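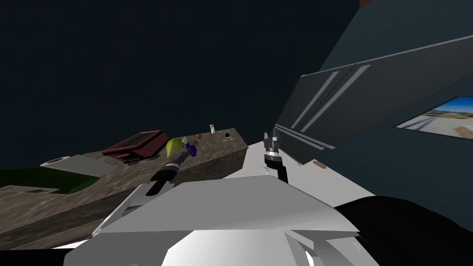

4.3 Rules for two-arm work in the simulated kitchen

June - prepared by Hortensia Alarcón, revised by Ignacio Bravo
Filed under: Operator Guides > Simulation > Safe Practice

This section applies to every kitchen task run on the Trestberg simulator, by script or by an operator. The same limits carry over to the physical cell in section 6, so keep to them even when a collision would cost nothing.

Before you start

1. Load the kitchen layout and wait for the physics to settle. Allow 1,000 steps before sending the first arm command.

2. Check that both grippers answer. Open and close each one once, left first, away from the counter.

3. Set the working arm in the task header. Only one arm may hold an object at a time unless the task sheet says otherwise.

4. Confirm the contact force limit. The default in Drerton profiles is 484. Do not raise it above 499 for food items.

NOTE: Layouts saved before the Valdebenito update load with no force limit at all. Enter it by hand and save the layout again.

Working over the counter

5. Bring the gripper in from the open side of the counter. Do not cross over tall items such as bottles to reach something behind them.

6. Stop short of the item and check the clearance on both sides of the fingers. Small items next to a larger one are the ones that get knocked.

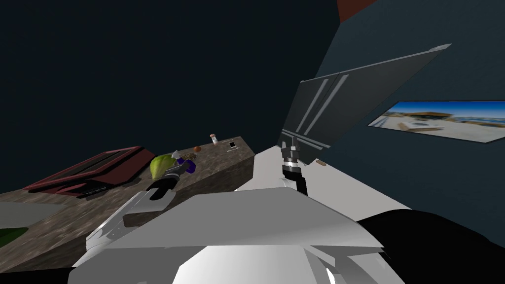 Figure 4-6. Left gripper beside the lettuce, right gripper raised at the refrigerator door.

7. Close slowly on soft or round items. If the item rolls, open the fingers, back off and start again from step 5. Do not chase it along the counter.

8. Keep the second arm still while the first is closing. If it is near a door or a handle, leave it where it is until the first arm has lifted clear.

CAUTION: Never command a door and a grasp in the same step. The door can push the second arm and turn the body, and the first gripper will move with it.

Ending a run

9. Open both grippers, then return the arms one at a time.

10. Save the log before you reset. Logs longer than 2,000 lines are split - keep all the parts in one folder. Send any run that passed the force limit to Younes Radwan with the layout name and the step number.

Bekeck Simulation Support - contact the documentation desk | © Bekeck. All rights reserved. | Back to top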